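New evening hours and a longer season for the Verance shadow theater

2021-09-21

The old shadow theater on Salazar Street in Verance will stay open through the end of November this year, a good deal later than it has ever done before, and it will add evening performances for the people who have been asking for them since the doors opened again this summer.

Anyone who grew up in Verance probably has a memory of the place. It started life as a feed store, became a meeting hall for a while, and then sat locked up with its windows papered over until the Plester Arts Fund took on the lease 11 years ago. Since then it has put on puppet plays, storytelling nights and, every fall, a short run of the silhouette shows that gave it its name. The benches are hard and the coat hooks are all at the wrong height, but the room holds sound beautifully and the lobby still smells faintly of grain when the weather turns damp.

The fall program opens with "The Miller's Lantern," a retelling of a folk tale that many local families will know in one form or another. It runs 25 minutes without a break, so even the youngest visitors should be able to sit through it, and it will be followed by a chance to come up to the screen and try the hand shadows for yourself (the rabbit is easy, the goose takes some patience). A longer piece for grown-ups and older children, set in the river valley below Rustemance during a very hard winter, takes over the evening slot once the clocks go back.

The theater has 131 seats, and for the time being all of them will be sold again, after a long stretch when every other row was roped off. Visitors are asked to wear a mask indoors, and the side doors will be left open between performances to let the air through. It can get chilly near the back – bring a sweater, and perhaps a second one for whoever you are bringing along.

There is a new display in the lobby, too, about the way dark shapes have been used to tell stories, from cut paper and candlelight all the way to pictures made on a computer. It is a small display but a generous one, with a table of black paper and blunt scissors at one end, and it is free to walk through whether or not you have a ticket for the show.
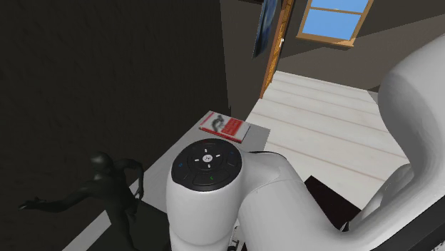 A dark figure against a nearly black wall, in a computer-made picture.

Tickets are $3 for children and can be bought at the door or at the Plester Arts Fund office during its usual hours. Grown-ups pay what they can, as they always have. Groups from schools and day care centers should call ahead, as the morning shows tend to fill up first and there is only so much room on the sidewalk for strollers.

Parking behind the building is limited while the lot is being repaved, but the gravel lot across Salazar Street will be open to theatergoers every evening – please leave the end nearest the bakery clear for deliveries.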